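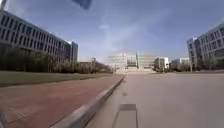 4. Setting up your first Trumholm map

Print this page | E-mail this page

Okay, you've got Felura installed and your save folder picked, so let's get a map going. I've done this more times than I can count and it still takes me a whole evening, mostly because I can't leave the river alone.

1. From the main menu, open Skirmish and choose Trumholm. Leave the map size on Medium. Large is gorgeous, but my old laptop hated it!

2. Set starting gold to 1000. The default is 500, and you'll burn through almost 600 just walling off the north ford.

3. Pick your faction. I always go Kuusk (cheap archers, slow carts, great horns). Any of them will work with the rest of this guide.

4. Under Rules, set the wave timer to 6 minutes. Click Apply before you switch tabs or it goes right back to what it was.

NOTE: If the Rules tab is grayed out, you're still in the tutorial profile. Back out, make a new profile, and start again at step 1.

5. Hit Build Phase and put down your keep first, then two gates, then towers. Towers snap to walls, so hold Shift if you want one standing by itself.

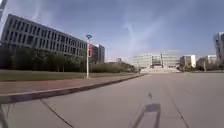

Road and tree line, daytime.

6. Save the layout with a name you'll remember. I have a dozen called "test" and it's a mess in there.

CAUTION: Don't load a layout from the old version on top of a running match. It wipes your upgrades, and the autosave kicks in right after, so you can't get them back. I lost a really nice castle that way.

7. To share the map, choose Export, then upload the file to Festideck. Uploads get checked on Wednesday, so yours may not show up right away.

Next: 5. Special units and cooldowns

Last updated: March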